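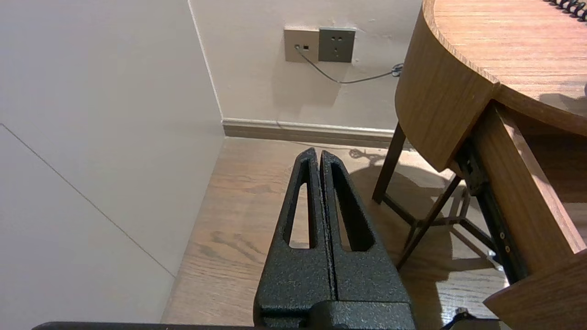 Sleeping in a new town

I moved to Ornthorpe in July, and for the first three weeks I slept very badly. I want to write down what I tried, because two friends asked me and I gave each of them a different answer.

In my old city I lived over a bus street. I complained about it for years. Then I came here, where after ten in the evening there is only a dog and sometimes the train to Plirneck, and I was lying with open eyes until two. My mother says the body misses its noise. I did not believe her, but I put on a recording of rain for a few nights and it helped a little. After that the rain began to annoy me - it was the same rain every 30 minutes, and I had learned where the thunder comes.

The second thing I tried was to go to bed earlier. This was a mistake. I only had more hours for lying awake. Han-gyeol Cheon, who sits across from me at work, told me to do the opposite and go to bed late but always get up at the same time, also on Saturday. The first week was terrible. I fell asleep on the bus on Tuesday and woke up at the last stop in Hagedorn, and had to pay for the ride back. But in the second week I noticed that I was sleepy at half past eleven, really sleepy, like a child.

The third thing was the phone. Everybody writes about the phone, so I will be short. I bought an alarm clock at the Rillell market and the phone now spends the night in the kitchen. The clock ticks louder than I would like. I put it inside a drawer with a sock around it, and I can still hear the alarm.

What I keep near the bed has also become less. Before, I had four books, hand cream, chargers, tablets for the throat, receipts. Now I try to keep it to one drink and one book, and the book must be a slow one. At the moment I am reading a history of canals with 400 pages. I am on page 143 and I have been there for some time.
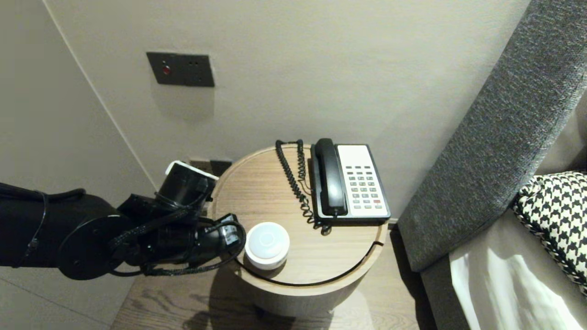 A cup with its lid on, on the round table by the headboard.

About the drink: I do not take anything with caffeine after lunch now. I was sure that tea did not count. In my family we drink black tea at nine in the evening and my father sleeps like a stone, so I thought I had this from him. I do not. I changed to barley tea, which my neighbor finds strange, but she tasted it and asked where to buy it.

I also learned that my room was too warm. The window looks to the west and the wall holds the heat until midnight. I now close the curtain at four if I am home, and open the window wide when the sun is down. I used a thick blanket all summer out of habit, and it took me a long time to understand that I could simply use a thinner one.

I still have bad nights. If I am awake for more than 30 minutes I get up and iron something, without the radio. I have never had such good shirts.

In winter the heating will come on and I will probably have to begin again with the room. If somebody knows a clock with an alarm that does not tick, please write to me.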